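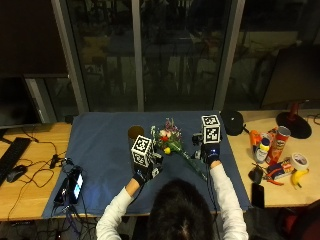 Blue tablecloth, both gloves on.

Up until almost 2 a.m. with Volkan's old telescope out behind the house in Cuvville, and I'm typing this with cold toes. October is so good for Saturn! The rings were thinner than I remembered, just a bright little needle through the ball, and Titan sat off to one side like it was waiting for a bus.
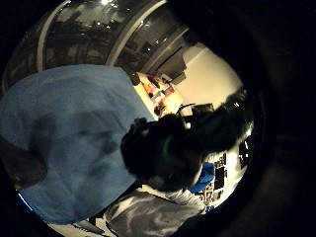 Blue top, indoors.

Firdevs wanted the Andromeda Galaxy next, so we hunted for it forever (my fault, I had the finder lined up wrong). She got it before I did – a gray smudge, and she yelled loud enough to set off the neighbor's dog. The eyepiece fogged up twice after that. Volkan says I should swap to the 100x setup for the Moon, but I like seeing the whole thing at once.

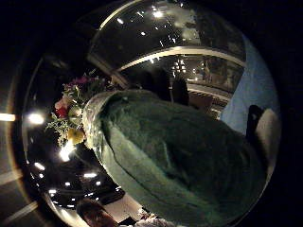 2 min read

Clouds came in from the west before we got to the Pleiades. I still need to write up my sketch of Saturn and ask Bülent if I can borrow his red flashlight again, mine's dead. Trying again tomorrow if it clears, with thicker socks.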